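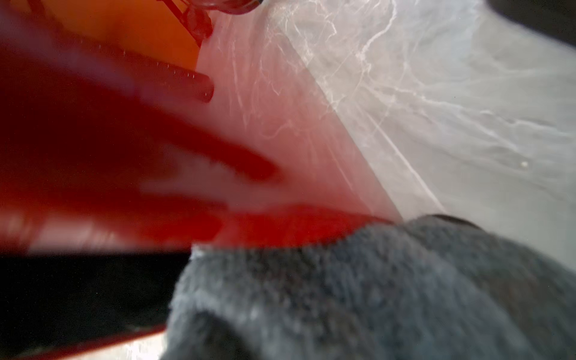
Home News Local Events Contact

Coffee machines and a microphone go to lending library in Istholm

29 November 2018
2 min read

Three coffee machines and a microphone have been added to the shelves of the Skendetia lending library in Istholm, which lets members borrow household and party items for up to 8 days at a time.

The additions are small in number but have been asked for often, according to Intan Latuheru, who runs the library. The request list by the front desk has had coffee at the top since July, mostly from people planning family visits or office open houses.

"People don't want to buy a second machine for one weekend," Latuheru said. "They want to pick one up, make coffee for the relatives and bring it back."

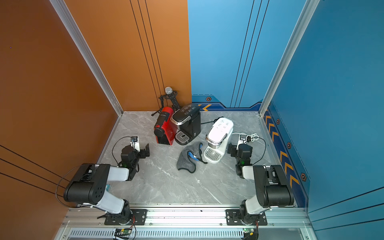
Members can choose between a red machine with a black lever on top, a black one with a chrome band, and a white one with a row of button icons. The black and white machines each have a silver drip tray with a grate or ribs, and the library asks that trays be emptied and wiped before return. Coffee isn't included. Borrowers should bring their own mug to the pickup desk if they want a short demonstration.

The microphone comes with a small black tripod stand. It is meant for speeches, quiz nights and school plays, and Latuheru expects it to be booked heavily through the holidays. Speakers are lent separately, and there is already a waiting list for the larger pair.

Skendetia opened on Nair Street with 300 items and now lists 400 – everything from cake pans to folding tables. Membership stands at 302 households. The yearly fee will stay the same after the new items are added.
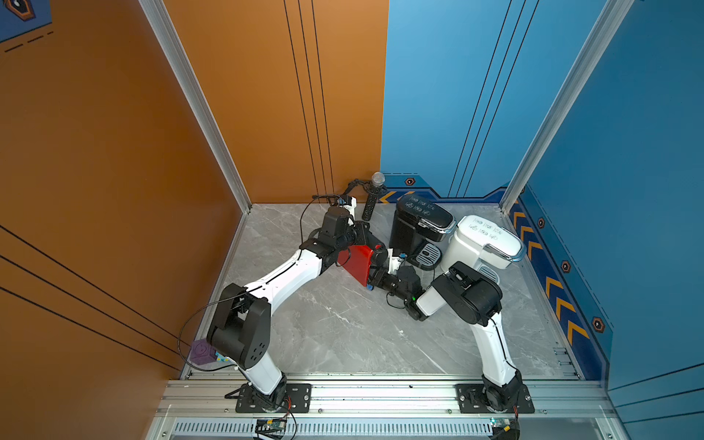
Anyone who wants to reserve an item can do so at the desk or by phone. A photo ID is needed for the first loan. The coffee machines may be booked up to a month ahead, the microphone up to two weeks. Late returns are charged by the day, and a machine that comes back dirty will be cleaned at the borrower's cost.

The library will close early on the last day of the year and reopen at its usual hours after the holiday. Donations of board games are welcome at any time, as long as the pieces are all there. Large items should go to the side entrance next to Worumard Hardware.

Comments (3)

gretel_m
Can you take two of the coffee machines at once? We have a big group coming.

pineroad
Good news about the mic. Last year's quiz was hard to hear from the back.

T. from Nair St
Please get a waffle iron next – I've had it on the list forever.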